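**Plurstead, a novel by Daranee Kaewmanee**
Paperback, 229 pages, from Larkus Press

I read this one in two sittings and then went straight back to the first chapter, so please forgive the gushing. Plurstead is set in a river town that floods every February, and it follows two sisters who run the only ferry (badly, at first) after their aunt leaves it to them. It's slow for the opening 44 pages or so — stick with it! — and then a passenger goes missing overnight and you won't want to put it down.

Kaewmanee writes weather better than anyone I've read in years. The fog chapter is wonderful, and the long quarrel over the ticket box made me laugh out loud on the bus. 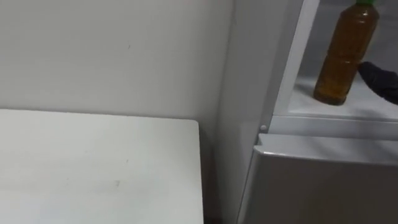
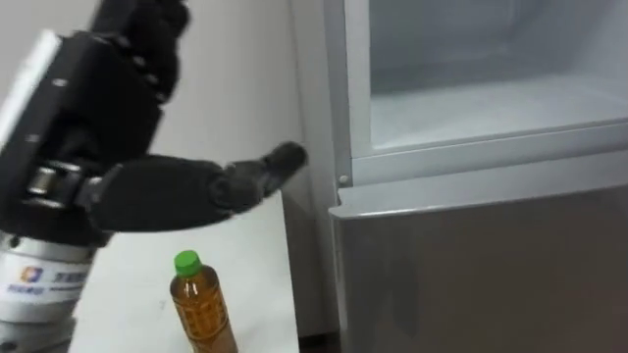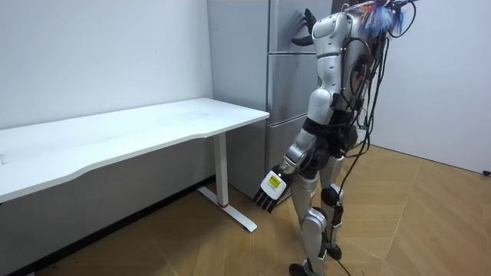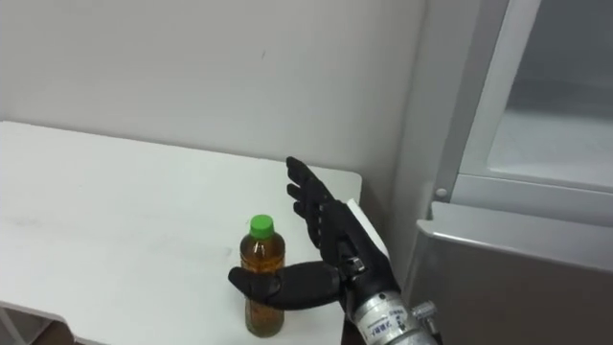
**Do I need to read her first novel, Jondach, before this one?**

The two books stand alone. A ferry pilot from Jondach turns up in chapter 8, but everything you need to know about him is on the page.

**About this edition**

- Sewn paperback with fold-in flaps
- Cover art by Usa Chaimongkol
- Hand-drawn river map inside the front cover
- New afterword by the author
- Translated from the Thai by Anong Nakpan

The translation deserves its own cheer. Nakpan keeps the sisters' voices apart so well that whole pages of talk go by with hardly a "she said," and you always know who's speaking. The ferry songs are left in Thai with the English underneath, and I'm so glad they kept them both.

The paper is a bit thicker than in the Larkus edition of Jondach, and the type is larger too. The spines do line up on the shelf, for those of us who care about that sort of thing (I do, very much).

Copies come wrapped in plain paper. If you'd like one with a signed bookplate, write "bookplate" in the order notes.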